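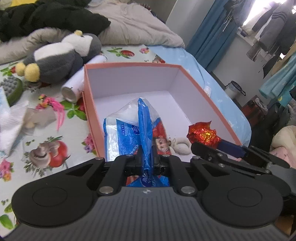
Zainab Shehu hält die Box für überteuert: Ohne Deckel sei sie nur ein besseres Tablett, schrieb sie unter den ersten Teil dieses Tests, und Kleinkram finde man darin nach einer Woche auch nicht schneller als in der Schublade.

Beim Deckel hat sie recht. Die offene Aufbewahrungsbox von Penside wird ohne ausgeliefert, und nachkaufen lässt er sich nicht. Sie ist rechteckig, innen weiß, der Rand in Korallrosa. Getestet wurden 2 Exemplare über 63 Tage, eines davon im Kinderzimmer.

Befüllung: Taschentuchpackungen, Süßigkeiten in Folie, Kleinteile. Eine Packung in blauer Folie, der Aufschrift nach wohl Vinda, passt problemlos hinein, daneben bleibt genügend Platz. Spraydosen lege ich daneben, Bürsten ebenfalls. Auf dem weißen Boden sind auch transparente Beutel leicht zu erkennen, allerdings ebenso jeder Krümel.

Standfestigkeit: Auf dem Schreibtisch gut. Auf der Matratze neigt sich die Box, sobald sich jemand daneben setzt. Mit 600 g Inhalt liegt sie ruhiger als leer.

Reinigung: Feuchtes Tuch, etwas Spülmittel. Filzstift ließ sich nach 20 Minuten Einwirkzeit entfernen, ein blasser Rest blieb in einer Ecke zurück. Der farbige Rand zeigt bisher keinen Abrieb.

Das Modell von Zonetti hat einen Deckel und Trennstege, ist innen aber dunkelgrau und dadurch unübersichtlicher. Für das Bad würde ich dieses nehmen, für den täglichen Zugriff weiterhin Penside. Eine Nummer größer gibt es die Box im November, laut Händler in derselben Farbe.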